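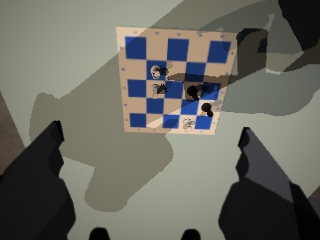 Notes for the talk: "Up before across: a fault in our chess cell"
18 January 2026

Opening. Thank the hosts, get the clicker working, don't read the title out.

Say what Kestance is: our simulated table, one arm, one gripper, a small board, a few chess pieces. We use it to try out pick-and-place code before it goes near hardware. The planner is called Cukel. The part that watches for trouble is called Moynihan. Most of tonight is about Moynihan not doing its job.

The task is simple to state. Go to a piece, close, lift, move over, set it down, open. Clear the board, then put everything back. We'd been running it since October with no complaints.

Then the fault. In a batch of 50 runs, 15 ended with a piece knocked over or pushed off its square, and the log marked every one of them as a success. Pause here. People will want to write that down.
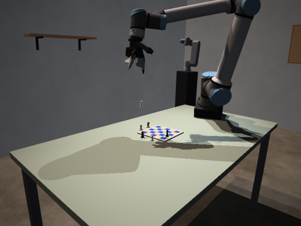 Travel height is where it went wrong. Cukel is meant to lift to a safe height after each grasp and each release, then move sideways. We had a setting that let it blend the two moves together to save time. With tall pieces close to each other, the blended path cut the corner and the fingers clipped the neighbour on the way out.

Why Moynihan missed it: it only checked contact on the piece being carried. A bump against any other piece wasn't on its list. It also stopped looking as soon as the fingers opened, and most of our bumps came just after release.

Own up to this part. We wrote that check ourselves and two of us reviewed it. The logs were green, so we didn't watch the replays.

Skip the code slide if running late.
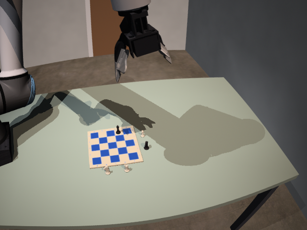 What we changed:

Blending is off within one square of any piece. Costs us 2 seconds a move, and we can live with that.

Moynihan now checks every piece on the table, on the board or off it, and keeps checking until the arm is back at travel height.

A run passes only if every piece is upright and where the plan says it should be.

We watch 3 replays from every batch, picked at random, green or not.

Safety point, go slowly. A chess piece falling over hurts no one. The same planner was due to go onto the Patum arm, which works beside people. A monitor that ignores everything except the part in the grip would have ignored an elbow too. We held that move back and it's still on hold.

If asked about force limits: they were set, but a light piece tips well before the limit trips.

If asked whether the fault would show on a real arm: don't know yet. Say so.

Leave time for questions. Contact details are on the last slide.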